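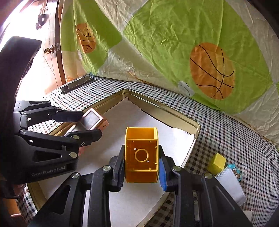
Gumaro Robles
Research technician, two-hand grasping

January, entries picked up again after lunch

Working on the labeling rule for bimanual clips. The question from Guangming is still the same one: if we mark where the second gripper closes relative to the first, does the policy learn to wait, or does it only copy the average delay? Last version of the rule marked "closed" at the first pad contact. I'm changing that to the point where both pads are on the object and the jaw opening has stopped changing for 15 samples. On hard plastic the two definitions are nearly the same. On anything that gives, they are not.

The yellow-orange box is the hard plastic case. One pad on each side, open top, so the walls can bow inward if the squeeze is too high. I ran it first with the force we use for cartons and the opening kept creeping, which broke the new rule (it never settled, so the clip never got a close label). Dropped the squeeze and it labels fine. Note for Cirilo: the creep is in the walls. I checked the linkage screws and none were backing out.

The left gripper holds the little copper-colored frame at the same time. That one is thin and it sits at an angle between the fingers, so the opening reads almost zero. The old script treated anything that small as an empty grasp. Martim changed the cutoff this morning but only on the Preden machine. Needs to go on the other one before we process anything from it.

Paper in the tray: leave it in. The gold metal is shiny enough that the pose tracker picks up reflections along the rim, and with white paper on the bottom the jumps stay near the edges. Where the paper lifts away from the rim there is a shadow line, and the segmenter sometimes takes it for an object edge. I'd like to tape it down. Fulgencio says don't, he wants that kind of variation in the set, and he's probably right for training. For the timing comparison I would still rather have it flat. Left as is for now.

Same argument about the background cloth. The basketballs are big round high-contrast shapes and the tracker likes them, which helps camera pose a lot. It hurts when the cloth moves. If the door is opened the cloth swings and we get a slow drift that looks like wrist motion. Keep the door shut while recording. I'll put a line in the checklist.

Numbers so far, timing rule only:
Old rule, clips with no usable close label: 13 percent
New rule, same clips: 2 percent
Total clips in this pass: over 1,000

I don't trust the second figure yet. It came from the Carrillo subset, and that is mostly rigid objects. Want to see it on the soft ones before it goes in the write-up.

3:40 p.m.

Went over the upright grasps with Cirilo. Main thing is that ridged objects give a false "settled" reading. The pad catches on one ridge, the opening holds still, then the object slips a step and the opening changes again. With 15 samples we sometimes label the first stop. Options are a longer window or a check on the second pad. Longer window is easier but it eats into the short clips, so I'm trying the pad check first.

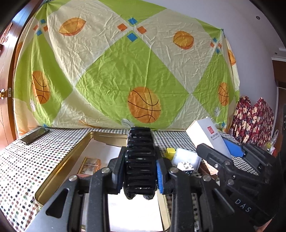 Filed under: Bimanual timing / Object notes

Black ribbed piece. Held upright, a pad on each side, ridges running across. Good test for the slip problem above. The ribbed blue pad against a ridged side is the worst pairing we have, I think, and it would be worth repeating with the flat pads on both fingers. Ask Martim where the spare set is, the drawer at Ulent had only lefts.

White carton. Right gripper, tall box at a lean. The lean is a problem for the waiting question. The operator tends to hold the carton still until the other hand has its object, and then both move together. If every operator does that, the delay tells us about habit and very little about the task. Guangming wants half the next batch done with the right hand going first. I agree, but it should be written into the operator sheet, because people forget after a few runs.

Small yellow cube. Near the translucent container most of the time. Detector merges the two when they touch. Added a minimum gap to the reset sheet.

Phone at the back of the table: the segmenter gives its glossy screen an object ID. Masked in the config under "static, ignore". If the layout moves, the mask has to move too.

Second gripper is very dark against its own shadow on the right side. The finger edges drop out there and the opening estimate gets noisy, so for those clips I'm taking the opening from the encoder only. Fulgencio asked whether to do that everywhere. Would be simpler, but then we can't compare with the Flamdale data, where the encoder wasn't logged.

To do
Copy Martim's cutoff change to the second machine
Pad check, run on ribbed piece and two soft objects
Rewrite operator sheet, right hand first
Re-run the old rule on the soft objects so both columns use the same clips
Ask Guangming if "settled" should be per hand or for the pair – I've been doing it per hand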